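How to fix a drawer that sticks

Updated Nov 19, 2020

Quick one this. Wooden drawers stick. Mostly in damp weather, mostly the one you use every day. You don't need a joiner and you don't need to buy a new chest. An hour, a candle stub, bit of sandpaper. Done most of ours this way, including the horrible little Siltholm one in the back bedroom that hadn't shut properly since February.

What you need

Candle stub or plain block of beeswax
Sandpaper, 120 grit and 400 grit
Pencil
Screwdriver
Wood glue (only if something is loose)
Old toothbrush, dry cloth
Spirit level if you have one

No spray oil. It soaks in, goes gummy, collects fluff and you're back where you started but with oily socks.

Before you start

Empty it. All of it, not just the bad drawer. Half the time the trouble is a jumper hanging down the back of the one above. If it's a big piece get it off the carpet and onto bare floor, carpet lets the feet sink unevenly and the whole carcase twists.

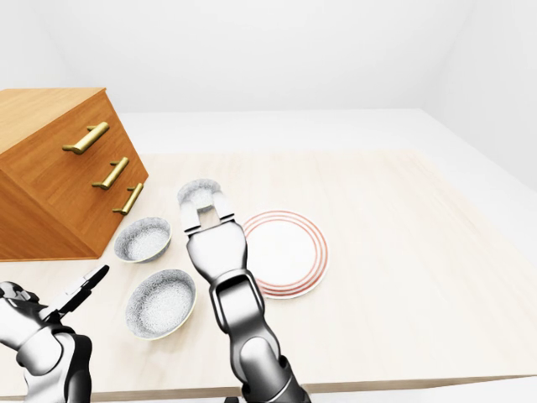 Small chests are easier. Up on a table is best, saves your knees, and you can get your eye down level with the runners. Plain wooden table like this one does nicely, chest over to the left and plenty of bare top next to it for laying drawers out. Put a towel under if you care about the finish. Then take the drawers out one at a time and pencil a number on the back of each. They look the same. They are not the same, not on older stuff, and a drawer in the wrong hole will stick forever.

Step 1. Find where it rubs

Look for shiny patches. Bottom edges of the sides first, then the top edges, then the runners inside the carcase. Shiny or dark means rubbing. If you can't see anything, scribble pencil all along the edges, slide the drawer in and out a few times, and see where the pencil has smudged or gone. That's your spot.

Step 2. Clean out the runners

Toothbrush, dry cloth. You'll get fluff, old wax, sometimes a tack. Feel along with a finger (carefully — splinters). Any nail head standing proud, tap it down.

Step 3. Check it's square

Level on the top, front to back then side to side. If it rocks, pack the low foot with folded card. A twisted carcase pinches drawers at one corner and no amount of sanding will cure it. Do this again when it goes back in its proper place, floors differ.

Step 4. Sand, but only a little

120 grit on the shiny spots only. Three or four strokes, try the drawer, repeat. Do not go mad. You can't put wood back, and come summer when it all dries out you'll have a drawer that rattles. Finish with the 400 so it's smooth. Wipe the dust off properly or the wax wont take.

Step 5. Wax it

Rub the candle hard along the bottom edges and the runners. Hard, you want to see a film. Slide the drawer in and out 7 or 8 times to spread it. Add more if it still drags. Coloured candles can mark, use a white one.

Step 6. Tighten the handles

People skip this. A loose handle means you pull crooked, and pulling crooked jams the drawer. Screws are usually inside the drawer front. Snug, not tight, old wood splits. On the brass bar sort, one bar to each drawer, fixed on two posts, do both posts a bit at a time so the bar stays straight.
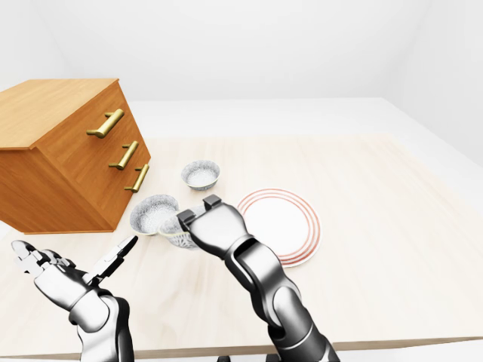 If it still sticks

Could be the bottom panel sagging and catching on the rail underneath. Slide the panel out from the back if it's pinned there, flip it over, pin it again. Works surprisingly often.

Could be a loose joint. Wiggle the drawer corners. If they move, run a little glue in, clamp or tie round with string, leave it overnight. Wipe the squeeze-out off while its wet.

Could be plain damp. Leave the drawers out in a warm dry room for 2 days before you sand anything more. Not on a radiator, they'll warp.

Metal runners are a different job, none of the above applies — wipe them, check the screws, and if a wheel has cracked get a new pair.

Rewax once a year or whenever it starts to grumble.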